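**Ticket 492: Tudau gripper drops packets in sim**
Sat 21 April, Noreen Mulcahy

Good news first: the Dunmore gripper runs in the bedroom scene now, and it's lovely to watch! Same arm, same Mistberg controller, only the fingers swapped. The task is to pick up the yellow snack package and put it in the open cardboard box.
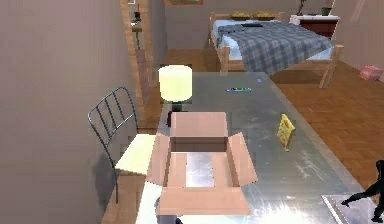

Tudau still slips at the lift. I raised finger friction, no change. Then I turned the wrist 90 degrees so it grabs the narrow sides, and it held on 2 tries in a row (yay!). Dunmore doesn't seem to care which way it comes in.

Still open: the Stastance camera settings load late, so the first pick starts blind. I'm adding a wait before the reset and rerunning both grippers. Leave this one assigned to me.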